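Table Service and Everyday Food Styling
Unit 8 handout: The Breakfast Setting
Instructor: Rehema Muli
2025-11-19

Please read before studio. Bring your sketchbook and your marked-up Grirnitz reading.

1. Why breakfast?

I love teaching this unit! Dinner settings come with centuries of rules, but breakfast is wide open, and you get to decide almost everything yourself. It is also the meal people set half awake, so a good breakfast layout has to make sense at a glance. Last April's group filled 13 pages of sketches on cereal bowls alone, and I'd be thrilled if you beat them.

2. Ground layer: the mat

Start with whatever touches the table. A round woven mat has a lot going for it. The rings pull the eye inward, and the straw color warms up pale dishes that might otherwise look a bit clinical. Get down low and look across the weave from table height (crouch, don't be shy). You will notice ridges and shadows that disappear completely from above.
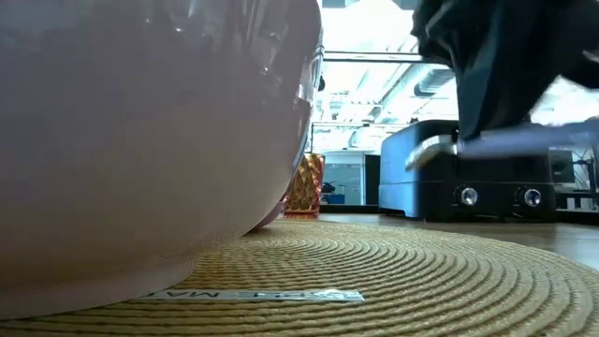 Glaze is the other thing to study at this height. A shiny bowl picks up color from everything near it, so a white one is hardly ever plain white. Try moving a colored glass closer and farther away and note what happens on the curve. Two or three quick color swatches are plenty.

3. Dishes and food

Keep the main bowl and the side plate close enough to read as one meal. Cereal looks best heaped a little to one side, with some clean bowl wall showing. Fill it flat to the rim and you lose the shape of both! For the plate, pair something matte with something glossy. Torn bread next to dark red fruit is a favorite of mine, especially on a strong color such as purple.
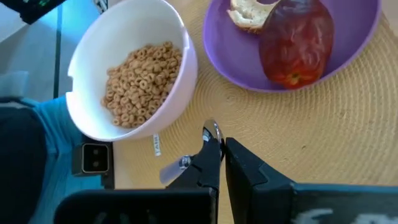

Donnie Cairns, who taught this unit before me, called the space between dishes "the breathing room," and I still use his phrase. Leave enough for a hand to reach in. If you can't pick up the bread without brushing the bowl, spread things out.

4. The wider table

Now step back. Toaster, glass, box, small cups: these all belong to the meal too, and their placement deserves a sketch of its own. Packaging is loud, so decide early whether it stays. Look for colors that repeat across the table. Orange is a lovely one to follow in the setup below.

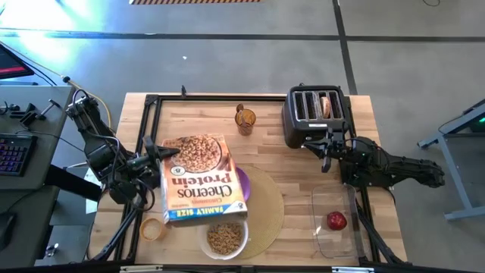

Fig. 3. Breakfast table with cereal, toaster, amber glass, and an apple in a clear glass dish.

5. For next time

Set a breakfast for one at home. Draw it from table height and again from above, allowing 90 minutes in all. Label your main color and where it repeats. Chapter 2 of Tuhumury is optional, but the pages on bowls are wonderful.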